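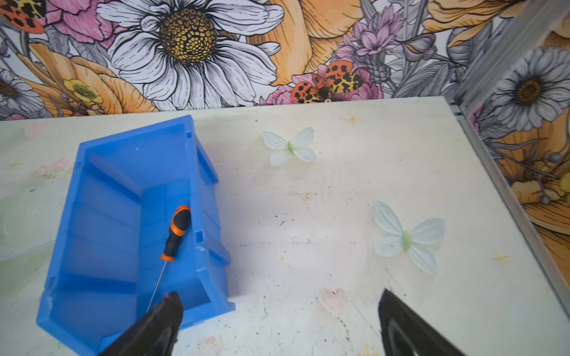
# About Rerneo

We run small robot arms on tabletops and get them to put things in bins, take things out of bins, and do it again. Screwdrivers, tape, toy parts, kitchen stuff, fake flowers. Our workshop is in Fulthorpe, upstairs from a tile shop, and there are few enough of us that everybody has swept the floor.

This page used to be a lot shorter. It had a paragraph about our mission and a map. Then February happened, customers started asking about it, and we kept pasting the same long email. So the long email lives here now.

## What we do

Customers send us a task. We set up a bench, an arm and a pile of objects, and work out whether the arm can do the job, how often it fails, and how it fails. Then we write it up. Some customers want the recordings, some only want the report, one wants both on paper.

Most of the work is grasping. Two-finger grippers mainly, with a small camera at the wrist. We're decent at long thin things with fat handles, which are harder than they sound — the weight sits at one end, the fingers want the other end, and the whole thing swings. Tools in plastic bins are a good chunk of our bookings.

We also do:

- bench testing of gripper fingers (yours or ours)
- fault reviews, where somebody else's cell did something odd and they want a second pair of eyes
- half-day safety sessions for small shops getting there first arm
- loan of benches, if you're near Fulthorpe and don't mind the stairs

We don't do welding, painting, anything with food, or anything bigger than what fits on a table.

## The benches

Three benches. White tops, metal frame rails, printed panels behind. The panels on one of them are loud: daisies, butterflies, orange petals, the lot. Customers ask. Plain walls make for easy camera work, and most places our customers put an arm are not plain. So we keep a busy one. The tops get scuffed and we leave them scuffed.

Bench 3 is called Rennie. Rennie is the bench this page is mostly about.

## What went wrong in February

Short version: an arm kept closing and pulling when it should have stopped, dragged a bin across the bench, and threw a screwdriver off the table. It landed on the floor on the operator's side. Nobody hurt. The operator had stepped back to write a note. That was luck and we count it as luck.

Longer version.

It was a Wednesday, late afternoon, the last block of a job for a customer in Kakesier. The job was 200 picks, one screwdriver, one plastic bin, the bin placed differently each time. Upright, turned, on its side. The tipped bin was the hard one, because the wall of the bin is suddenly where the gripper wants to be.

We got to pick 73. Bin on its side, screwdriver inside. The arm came in low and one finger went over the bin wall, so when the fingers closed they had the bin and the shaft together. That by itself is an ordinary miss. Happens all the time. The arm should feel too much force, open, back off and log it.

It didn't open. The force limit on Rennie had been raised that morning for a different test, a stiff spring clamp, and hadn't been put back. So the arm believed everything was fine and lifted. The bin came up, caught the rail, and the arm kept pulling. Then the bin slipped out, the screwdriver was let go under tension, and off it went.

The operator hit the stop. The stop worked, but it took longer than it should have to reach, because it was mounted on the far side of the bench. We had put it there ourselves when we moved the bench over to make room for a shelf. A shelf!

So, three things, all ours:

1. A force limit changed for one job and left in place for the next one.
2. A stop button you had to reach across the work to get to.
3. No guard on the front edge, on the theory that nothing we handle is heavy.

A screwdriver isn't heavy. It is long and has a metal end.

## What we did in the first hour

Power off at the wall. Tag on the bench. Photos of everything before anything moved. Copied the logs off onto a separate drive. Rang the customer the same evening and told them what we knew, which at that point was not much. We first thought it was a gripper fault and said so on the phone. Wrong. The gripper was fine, the setting was not. We rang again the next morning to correct it.

The two picks before 73 had warning signs in them. The force reading climbed higher than it had any business to, and the arm carried on. If somebody had been watching that number we'd have caught it. It was on the second screen, behind the spreadsheet.

## What changed

Settings. Every job now loads its own limits from a file when it starts. Nothing carries over. If the file is missing the arm won't move. Raising a limit takes two people, and it drops back when the job closes.

Stops. Every bench has one at the front left and one at the front right, and a third on a cable for whoever is standing. We test all of them before the first job of the day, by pressing them with the arm moving slowly.

Guards. Clear panel along the front edge, shoulder height when you're sitting. It's a nuisance when you're resetting objects by hand and people complained for a week. It stays.

Resetting. Arm goes to its parked position and is held there before any hand goes onto the table. We had this rule before. We had also gotten sloppy with it on long runs, when you're moving a bin for the hundredth time and the arm looks asleep. Now the software wants a button held down at the front of the bench, away from the table, before it will unpark.

Force reading. Big number, main screen, turns red. Two high readings in a row and the run stops by itself and waits.

Long runs. We cap a block at 100 picks and then swap operators. The February run was meant to be done in one sitting, partly because we'd promised it by the end of the day. We quote longer now. Some customers have gone elsewhere over it, fair enough.

## Do things still go wrong

Yes, daily. Things get dropped, bins get tipped, the arm closes on air. Light plastic flowers and butterflies get pushed around the table. That's what people are paying us to find out. What we don't want is a miss that turns into something flying, or a miss that isn't written down.

We repeated the whole job on Rennie once the changes were in. Same screwdriver, same mix of bin positions. There were misses on the tipped bin again, with a finger on the wrong side of the wall. Each time the arm opened and backed off, and each one is in the report. The customer has the full set, including the first run up to pick 73.

## If you have an arm of your own

Some people land on this page because they've had something similar, so, quickly:

- Check what your force limit is set to right now, not what the sheet says.
- Sit where the operator sits and reach for the stop. Did your arm go over the table?
- Tip your bin over and run it slow. See what the fingers do with the wall.
- Ask who last changed a setting and whether you'd know.
- Keep the log from before the fault. Ours told us more than the one from the fault itself.

We'll go through it with you on the phone for free, first call. If it turns in to a proper review we'll quote for it.

## Who we are

Mixed bunch. A couple of us came from machine maintenance, a couple from software, one from stage lighting, which turns out to be useful when a shiny tool handle is blinding the camera. We don't put names or headshots up. You'll meet whoever is running your job, and you'll get the same person on the phone.

Everybody here operates, including the people who do the books. Everybody has done the safety half day and everybody can stop any job, customer in the room or not, without having to explain first.

## Visiting

By appointment, weekdays. Door is to the left of the tile shop, ring twice. Closed shoes please, hair tied back, lanyards off. You'll be asked to press a stop button before you're shown anything. Children are welcome in the office but not in the bench room.

Parking is behind the building and fills up early. If you're bringing your own gripper, bring the power supply too, and the bolts. Someone always forgets the bolts.

The full February write-up runs longer than this, with the force plots and the settings file. Ask at the front desk or by email and we'll send it. There's a plot on the second page with the axis labeled wrong, we know, the corrected one is at the back.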